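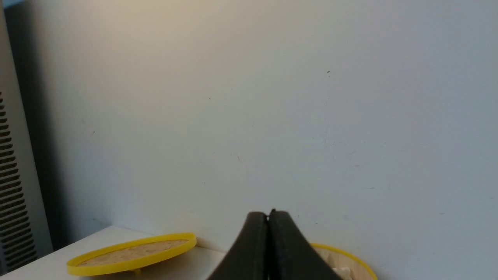
Photo: Ondska demo bench, wrist camera view. Source: Cerero set-up guide, Pernthorpe edition.

Section 2. Setting Up for an Open Day

Read this section before the visitors arrive. Reading it while they watch has been tried, and they find it more interesting than the robot.

2.1 Placing the trays

1. Switch the arm to Hold.
2. Put both round trays on the table, yellow rims up. The wrist camera should see at least part of each one with the gripper closed. The fingers will hide some of the view. Moving your head does not help the camera.
3. Check that each tray sits on its feet and does not rock.
4. Keep the wall behind the table plain. Posters welcoming the public to Pernthorpe go on the door, where the public is.

Note: Small scuffs on the wall are fine. Please do not repaint on the morning of the visit.

2.2 Running the demonstration

5. Load program 122 (tray to tray). Program 138 is the same move at half speed, for school groups and anyone holding a phone.
6. Open and close the gripper once, empty.
7. Put one small block in the right-hand tray. One. Visitors will offer keys, coins and, in August, a sandwich.
8. Stand clear, say something short, and press Start.

CAUTION: Keep hands off the table while the arm is in Run. This includes pointing. Use the stick provided.

CAUTION: The stop button stops the arm. It does not reset the show. After a stop, return to step 5 and talk about the weather.

2.3 If the block is dropped

Leave it where it lands until the arm is in Hold. Then put it back and run the program again. The Serrano gripper pads are rated for 1,000 closings between checks, so a second try costs you very little apart from dignity.

If the block is dropped twice, wipe the pads with a dry cloth and repeat the camera check in Section 4.

2.4 After the visit

9. Park the arm and switch off at the wall.
10. Collect the block. Look in the trays first, then ask the smallest visitor.

Revised 2023-09-15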